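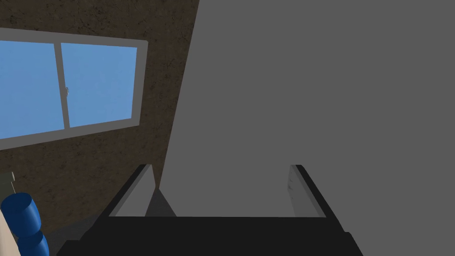 窄型书桌评测报告：Tokwood 与 Sterkwood 两款产品的比较
Sumcombe 公共阅览服务中心 设备评估组
执笔：Neelam Kashyap　校核：Kanchan Shukla

一、评测背景

本中心自习区的固定座位使用多年，桌面边缘开胶、桌脚松动等报修逐年增加。上半年经馆务会议同意，设备评估组对市面上的窄型单人书桌进行比较，为分批更换座位提供依据。本次更换涉及座位308个，分布于东楼二层、三层及地下一层的安静阅读区。

窄型书桌的优点在于占地少，可沿墙或背靠背排列，过道得以保留足够宽度；缺点也很明显，桌面进深不足时，读者将书本与电脑同时摊开便显局促。评估组据此将“桌面可用面积”列为首要项目，稳定性、表面耐用程度、安装难度及售后服务依次列后。外观颜色由读者服务部另行征求意见，未计入评分。

参评产品共2款，均由供应商 Chauhan 按市场零售规格提供，未作任何定制。样品于九月送达，安置在东楼三层开放区供读者使用，使用期间不张贴品牌标识，以免影响读者填写意见。

二、桌面尺寸与使用感受

Tokwood 桌面进深略大，前缘作圆角处理，手臂久搁其上不觉硌手。Sterkwood 桌面较浅，但后侧留有一道通长的走线槽，电源线可顺势收入，桌面整洁程度较好。两款桌面长度接近，单人使用足够，两人并坐则均不合适。

读者反映最集中的问题是阅读大开本图册。图册展开后，Sterkwood 桌面几乎没有余地放置笔记本；Tokwood 尚可在一侧放一本十六开练习册。使用笔记本电脑的读者对两款评价相差不大，仅有部分读者提出，Sterkwood 进深较浅，屏幕距离眼睛偏近，连续使用两小时以上易感疲劳。

膝下空间方面，Tokwood 前横梁位置偏低，身材较高的读者跷腿时会碰到横梁。Sterkwood 将横梁移至后侧，腿部活动较为自由，清洁人员拖地时也更方便。评估组认为此项差异在长时间自习的场合不应忽视。

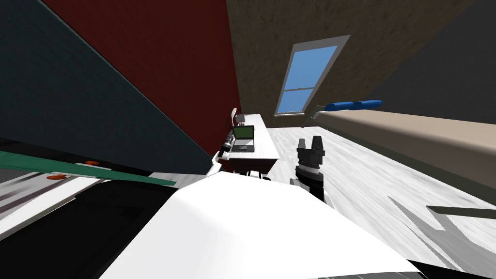

三、稳定性

稳定性测试分空载与承重两种情形。空载时，测试人员以单手横向推动桌面一角，观察晃动幅度及恢复情况；承重时，桌面均匀放置合订本报刊，再重复上述动作。Tokwood 在两种情形下晃动均轻微，停手后即恢复静止。Sterkwood 空载时横向晃动较明显，承重后有所改善。

将 Sterkwood 两张并列并以随附连接片固定后，晃动显著减小，可见该产品更适合成排摆放。若单独置于窗边或柱旁，建议加装靠墙固定件。固定件须另行订购，单价不高，但会增加安装工时。

两款桌脚均配有调平垫脚。东楼地下一层地面略有坡度，调平功能十分必要。Tokwood 垫脚可徒手旋转，调整范围较大；Sterkwood 须使用扳手，且调至较高位置后外露螺杆较长，视觉上不够美观，也容易积灰。

四、表面耐用程度

评估组以常见文具及日用品对桌面进行试验，项目包括圆珠笔划痕、荧光笔渗色、热水杯印、胶带残留以及酒精擦拭。Tokwood 对荧光笔渗色的抵抗较弱，停留过夜后以清水擦拭仍留有淡痕，改用中性清洁剂方能去除。Sterkwood 表面较为致密，渗色不明显，但质感偏滑，单页纸张在空调出风口附近容易滑落。

抽屉滑轨由本中心维修班负责测试，每款开合3,000次，抽屉内放置词典一册。Tokwood 滑轨全程顺畅，末段声响略有增大。Sterkwood 滑轨在测试后半段出现轻微卡顿，经检查为一侧螺钉松动，重新紧固后恢复正常。维修班 Kanchan Mishra 在记录中建议，如选用该款，安装时应加用弹簧垫圈，并在启用一个月后统一复紧一次。

边缘封边的情况两款相近，试用期内均未见翘起。考虑到试用时间有限，封边在潮湿季节的表现仍须继续观察，本报告不作结论。

五、安装与搬运

两款产品均为平板包装。Tokwood 零件编号清楚，说明书图文对应，两名工作人员配合即可完成安装。Sterkwood 零件数量较少，理论上安装更快，然而左右侧板外形相近，标记印在内侧，初次安装时容易装反。维修班安装第一张样桌时即因此返工。

搬运方面，Sterkwood 重量较轻，举办讲座需要临时腾空场地时，由一人拖移即可，但拖移会磨损垫脚，仍以两人抬运为宜。Tokwood 较重，不适合频繁移动。

包装废料也应纳入考虑。Tokwood 使用纸质护角，可直接送交回收；Sterkwood 使用泡沫护角，体积大，批量到货时须事先安排堆放场地。

六、价格与售后

Tokwood 含税单价为1,503元，包含送货上楼，不含安装。Sterkwood 单价较低，但靠墙固定件、额外连接片及上楼搬运均另行计费，按本中心实际需要合计后，两者差距并不大。采购时应以总价比较，避免只看单张报价。

售后方面，供应商对两款产品给予相同的保修年限，保修范围包括桌架与滑轨，不包括桌面划伤。评估组在试用期间以普通客户身份致电咨询配件补购事宜，对方于次一工作日答复，所询垫脚及滑轨均可单独购买，桌面板则须按整套订购。对公共场所而言，桌面板恰是最易受损的部件，这一规定增加了后期维护成本，建议在合同谈判时提出单独供应的要求。

七、读者意见摘录

读者服务部 Sarita Bhatt 汇总了试用区意见卡，现摘录若干如下，文字略有删节。

“桌子前沿不硌手，写字舒服，希望保留。”（Tokwood）
“腿能伸开，就是放了电脑就放不下书。”（Sterkwood）
“旁边的人写字时桌子会跟着动。”（Sterkwood，并列摆放，当时尚未安装连接片）
“抽屉太浅，水杯放不进去。”（两款均有）
“请增加插座，桌子用哪一种都可以。”

关于插座的意见数量较多，已转交后勤部门，与本次座位更换一并研究。

八、评估意见

综合各项记录，评估组推荐东楼二层、三层安静阅读区采用 Tokwood。该区域读者停留时间长，桌面面积与稳定性的要求较高，且座位位置固定，重量偏大不构成妨碍。前横梁偏低的问题，已请供应商说明能否改装，目前尚待回复。

地下一层部分座位须配合讲座活动移动，可采用 Sterkwood，成排摆放并安装连接片，单独摆放的座位加装靠墙固定件。滑轨螺钉按维修班意见处理。

试用样品继续留在东楼三层，每周一上午由维修班检查垫脚、滑轨及封边，记录交 Pallavi Kashyap 归档。读者如对座位有其他意见，可在各楼层服务台索取意见卡填写，或当面向值班人员提出。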